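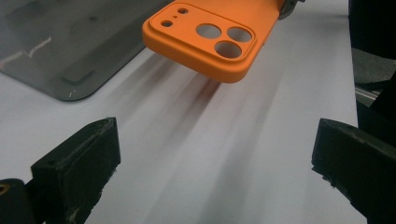 6/12/23
By the Candale Learning Desk

A phone case is a cover that fits around the back and sides of a mobile phone. Many children see one every day and may never have looked at it closely. A case has a simple purpose, which is to take the bumps and scratches that would otherwise reach the phone. Every part of its shape has been decided by a designer, including the parts that are missing. The orange case has three large round openings set close together in a triangle, with smaller holes beside them, and a thick lip runs around its edge. The openings and the lip are the subject of this guide, which has been prepared for readers in the upper primary years.

Why does a case have holes?

A camera works by letting light in through a lens. If a case covered the lens, the phone would take a picture of nothing but darkness. The designer must therefore leave an opening for each lens, and the opening must be in precisely the right place. Phones do not all have the same number of cameras. Some have one, some have two and some have three, and they may be arranged in a line, a square or a triangle. For this reason a case made for one phone will very often not fit another, even when the two phones are the same size.

Smaller holes have work to do as well. A phone may need a gap for its flash, which is the small bright light used for taking pictures in the dark. It may also need one for a microphone, the part that picks up sound. A microphone opening can be as small as a pinhole, because sound is able to pass through a very narrow gap.

What does the lip do?

When a phone is placed face down on a table, the glass could rub against the surface. A lip that stands a little higher than the glass keeps the two apart. Many cases also have a raised area around the camera, so that the lenses are protected when the phone is lying on its back.

Corners deserve special care. A falling phone often lands on a corner, and all the force of the fall arrives at one small point. A rounded corner made of a material that bends helps to spread that force over a wider area. The case squashes by a tiny amount and then springs back into shape.

What are cases made from?

Cases may be made from soft rubbery materials, hard plastic, leather, cork or cloth. Each has good and bad points. A soft case is easy to put on and gives a firm grip, but it may pick up dust and fluff from a pocket. A hard case slides in and out of a bag more easily, but it can crack. The finish matters too. A matt surface does not shine, and it shows fewer fingerprints than a glossy one.

Colour is mostly a question of taste. A bright colour such as orange does have one practical use - it is easy to find at the bottom of a school bag.

How is the shape made?

Many plastic cases are made in a mould. Hot, melted plastic is pushed into a metal shape, where it cools and becomes firm. The same mould can be used again and again, so that every case comes out alike. Before any are made for sale, the designer usually produces a trial version and checks it against a real phone. If a hole is out of line by the thickness of a fingernail, the design must be corrected.

An activity for home or school

Ask an adult for permission to draw around a phone on a sheet of card. Allow 15 minutes for the task.

1. Place the phone face down on the card and draw around it with a pencil.
2. Measure from the top edge of the phone to each camera lens, and then from the side edge. Write the measurements in millimetres.
3. Mark the lenses on your drawing and ask an adult to help you cut them out.
4. Turn the card over, hold it up to the back of the phone and see whether the holes line up. If they do not, turn it back again and consider what has changed.

Pupils who complete the activity may wish to try it with a second phone and compare the two cards. Schools are welcome to display finished work. Further activity sheets may be requested from the Candale Learning Desk in packs of 10.

Related items
How a Zip Works
Why Are Buttons Round?
The Ellmont Guide to Everyday Plastics
What Happens Inside a Mould?
Schools Design Day at Montoya Hall: Notes for Teachers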